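Ticket: right hand lags when teleoperating, shelf pick task
Opened by: Theda Rathjen, Ultdale
Status: waiting on reporter

June 27, 2024

Hi Kerstin! Me again, sorry. I'm recording demos of the fruit-into-basket task and the right hand keeps trailing my glove. Left one is fine. It's worst when both hands are on the basket and I try to let go with the right to reach into the cubby - I open my fingers and then just stand there waiting.
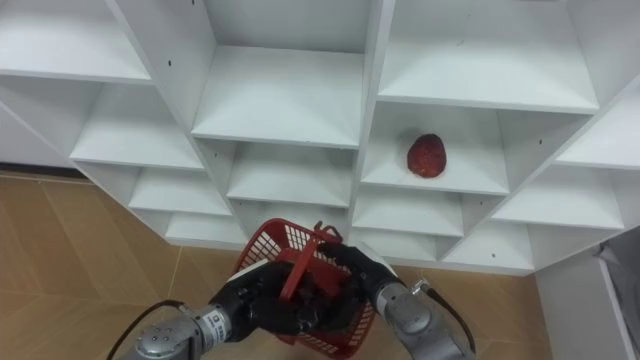
Already tried: restarted the glove software, redid the calibration (twice, the second time with my sleeves rolled up), swapped the glove batteries. The log shows a delay of 500 ms on the right side and 30 on the left. I've thrown out 6 demos so far.

Reply from Kerstin Ehlers:
Ha, no problem! Check the smoothing setting for the right glove - the last update likes to reset it. Set it to 2, recalibrate, and send me the log from your next try.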